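Wivach Health Boards > Digestive Health > Reflux at night, what worked for you?

tallpine_j
Posted 1/13/25

I've had reflux at night since October. Daytime is mostly fine. I wake up with a sour taste and a sore throat. My doctor wants me to try changing habits before we talk about anything else. She said to stop eating earlier and raise the head of the bed. I've been using two extra pillows and it isn't helping much. What did the rest of you do?

mrs_gronik
Member

Pillows didn't work for me either. They bend you at the waist and that puts pressure on your stomach. I put blocks under the legs at the head of the bed, six inches high. It took a while to get used to.
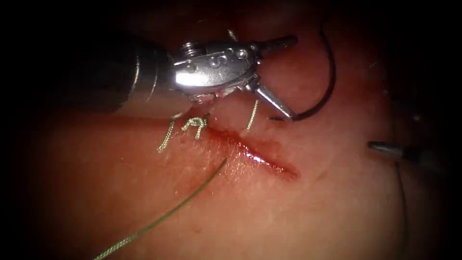 I also moved dinner up so there are four hours between eating and lying down. Late snacks were my main problem, mostly crackers and cheese in front of the TV.

dale_minder
Member

I disagree about the blocks. I slid down the bed all night and my back hurt. A foam wedge was better, and my wife didn't have to sleep on a slope.

mrs_gronik
Member

A wedge is fine if you sleep on your back. I don't.

tallpine_j

I sleep on my side, usually the right.

dale_minder
Member

Try the left. My doctor told me the right side tends to make it worse. 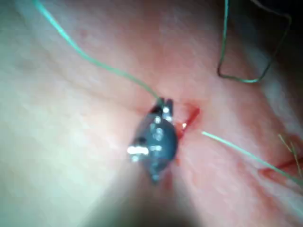

Florencio Lorente
Board moderator, retired nurse

Left side is common advice and costs nothing to try. Blocks or a wedge can both work, so pick the one you'll keep using. Keep a short log of what you ate, when you ate it and how the night went, and take it to your next visit. If you have trouble swallowing, lose weight without trying, or see blood, call your doctor now and don't wait for the visit.

taheri_road
New member

Cutting out coffee did more for me than any of this.

mrs_gronik
Member

I quit coffee for two months and saw no difference. I'm back on it.

tallpine_j

None of those symptoms, thanks. I'll start with the left side and an earlier dinner, and look at wedges this week. Keeping the coffee for now.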